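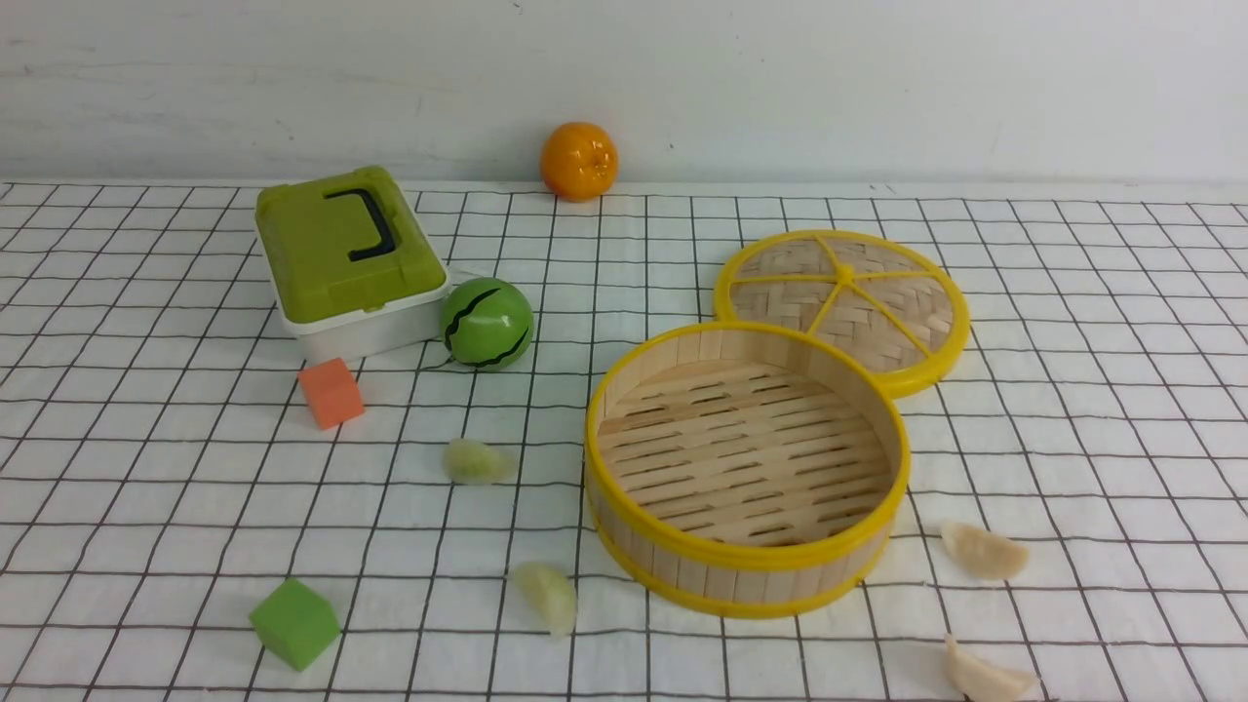
Casual Packer and Sorter, Play Kits (2 positions)
Drindemard Toy Library Supply, Flellstead
Posted 8 Feb 2018

Do you have opinions about where a toy orange should live? Have you ever opened someone else's cupboard and quietly put it right? We would like to pay you for this, though not a lot.

Drindemard packs play kits for toy libraries, kindergartens and the odd waiting room. A kit is a plastic storage box with a lid and a handle, filled with small things that children will put in their mouths the moment your back is turned. Pretend fruit, balls, foam cubes, bits of play kitchen. The kits go out on loan, they come back in a state, and somebody has to work out what is missing, clean what is left and make the box whole again. We have 339 kits on the books and at present they are winning.

What you'll be doing

Most of the job happens at a table. You tip out a returned kit on the grid cloth, spread it so every piece can be seen, check it against the card in the lid, and wipe down anything sticky. Then it all goes back in the box, heavy things first, foam last. The lid has to close without being sat on. If it won't close, something is in there that belongs to another kit, or to a family who will be ringing us shortly.

You will also sort the strays shelf. This is where orphaned pieces wait to be claimed. Round things are the worst of it. A ball painted like a watermelon could be filed under balls or under fruit, and there have been words over it. The current ruling is that if it came in with the fruit it's fruit. You're welcome to argue the point at morning tea but please not at the table.

Other duties as they come up: washing and drying dress-ups, flattening cartons, writing labels a tired parent can read, and ironing the cloth. It ripples. It always ripples. Do your best.

Who we're after

Someone who can stand for a good part of a shift and lift a full carton without making a production of it. Someone who will notice that a kit has come back with the wrong colour cube and be mildly bothered until it's fixed. Neat handwriting helps. Experience in a warehouse, childcare centre, op shop or large family is all fine by us.

You'll need a current Working with Children Check, as we do drop-offs to kindergartens, and a driver's licence would be handy though we can organise the roster without it. No forklift ticket required. We don't have a forklift. We have a trolley with a favourite direction.

This probably isn't the job for you if you need music on loudly, or if you can't walk past a soft foam cube without throwing it at a colleague. (Once is understandable.)

Hours and pay

Two shifts a week, mornings, with extra work in June when the kindergartens all swap their kits over at once and roughly 100 boxes come through the door. Casual rates with loading, paid fortnightly. The room is heated in winter by a unit that means well. Tea, coffee and biscuits are supplied, and you may choose the biscuits after your first month.

We're on the ground floor behind the Ozoliņš bakery in Flellstead, with parking in the lane if you're early. The smell of bread comes through the wall from opening time and you don't get used to it.

How to apply

Send us a page about yourself, by email or dropped through the door. A résumé is fine but we'd also like a paragraph on something you've sorted out: a shed, a pantry, a box of cables, your nan's button tin. Tell us what system you used and whether anyone else in the house has kept to it.

If we like the sound of you, we'll ask you in for an hour's paid trial at the table with a returned kit. There's no trick to it. You get the box, the card and a cloth.

Stock and loans are tracked in Kokumix, which you won't have used before. We'll show you. It takes a morning to learn and has a green button you mustn't press.

Applications stay open until both places are filled.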